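Pevley Tool and Homewares Library is looking for a part-time Collections Assistant to start in the new year. The job is 8 hours a week across two shifts, at our Stustell branch. The role is permanent part-time, with a three-month probation period.

Posted 11 Dec 2025.

## About us

Pevley lends household goods to members who would otherwise have to buy them. People borrow carpet cleaners, preserving pans, camp stoves, sewing machines, folding tables and a lot of drills. Membership is $75 a year and there is a concession rate for students and pensioners. We opened at Zapata Street and moved the bulk of the collection to Stustell when the lease ran out.

The collection is split between a front counter, where members pick up and return, and a back room, where items are checked, cleaned and put away. You would work mostly in the back room, with some time on the counter when it is busy.

## What you'll do

- Check returned items against the parts list and note anything missing
- Clean items and put them back in the right bay
- Label new donations and enter them in Sostetti, our catalogue software
- Pull reserved items before each pick-up session
- Set aside electrical items that are due for testing and tagging (a licensed tester does the tests)
- Answer member questions by email and at the counter
- Help with the yearly stocktake in June, which takes a full weekend and is paid on top of your normal hours

Shelving is a bigger part of the job than most applicants expect. Every bay has a code and every item goes back to its own bay, even if there is a gap closer to the door. Heavy items go low. Anything with a cord is coiled and tied before it goes on a shelf.

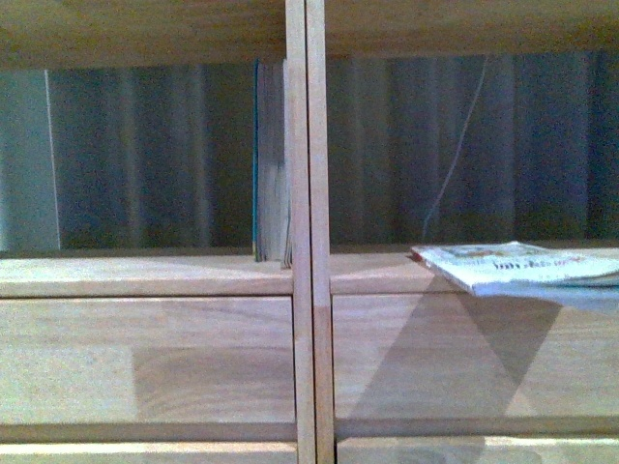 ## What we're looking for

You don't need library experience. We can teach the catalogue and the lending rules in your first few shifts. We do need someone who:

- Is tidy and careful with other people's property
- Can lift and carry moderately heavy items, with a trolley where needed
- Is comfortable using a computer for basic data entry
- Can be patient with a member who has brought something back late, dirty or in pieces
- Holds a current Working with Children Check, or is willing to get one - school groups visit during term

Basic repair skills would be handy. So would a second language.

## Pay and conditions

The hourly rate depends on experience and will be confirmed in the letter of offer. Superannuation is paid on all hours. Staff get free membership and can borrow outside opening times. There is parking behind the building, and the bus stops at the corner.

The back room is on the ground floor with step-free access from the car park. Please tell us if you need any changes made to the interview or the workplace.

## How to apply

Send a resume and a short cover letter, no more than 300 words, to the Stustell branch by email or drop them at the counter in an envelope marked "Collections". Tell us which days you can't work. If you have fixed, sorted or catalogued anything before, paid or unpaid, include a line on it.

We will contact everyone who applies, including those we don't interview. Interviews will be held at the branch and include a short paid task in the back room.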